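From: Rania Qudah
To: Ullcombe Animal Friends list
Subject: Re: the old dog from Tandstead, and the food money

Dear all,

Thank you for the many kind letters after my last message. I try to answer Dima first, and then I give the other news.

Dima Srour wrote:
> Rania, is Sleiman eating now? In March you said he takes
> food only from the hand. Also please tell us what the vet
> bill came to, because my sister wants to pay a part of it.

Yes, he eats from the bowl! It took 30 days. First I held the bowl in my hand, then I put my hand on the floor next to it, and one morning he simply ate while I was washing the cups. He is still afraid of men with hats and of the garbage truck.

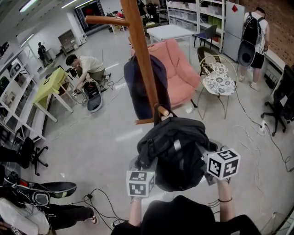 The vet bill was 361 for the teeth and the blood test together. Two teeth had to go. Dima, please tell your sister that she can send any amount she likes, and write his name with the payment so it does not go to the general food money.

His left eye will stay cloudy. The vet says he sees light and big shapes with it, and he manages well if we don't move the furniture. I moved a chair last week and he walked into it, so now I am more careful.

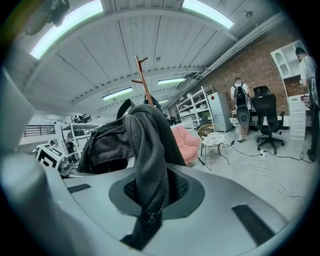
Black backpack on the coat rack

About the food money: we collected 1,327 since March. Most of it is already spent on dry food and on the flea drops for the cats behind the bakery. There are now nine cats there - the gray mother and her four kittens are the new ones. The kittens are too young to go to homes, but two families have asked already. Please do not promise them to anybody before I have visited the family.

I also need a driver for one trip to Mirnau, there and back 56 miles. A woman there offers a place for Sleiman with a garden and one calm older dog. I would like to see them together for an afternoon before we decide anything. He gets sick in the car, so somebody patient please, and bring old towels.
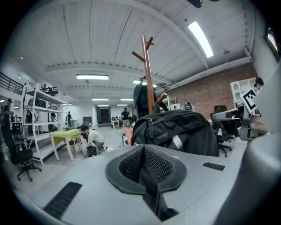

Tandstead, Aug 2, 2023

One more thing came while I was writing. The shelter here can take blankets again, but no pillows and nothing with feathers. Clean ones can be left at the side door in the mornings. If the door is closed, ring twice and wait a little, they are often in the back with the dogs.

Dima, I will call you on the evening you proposed.

With warm greetings,
Rania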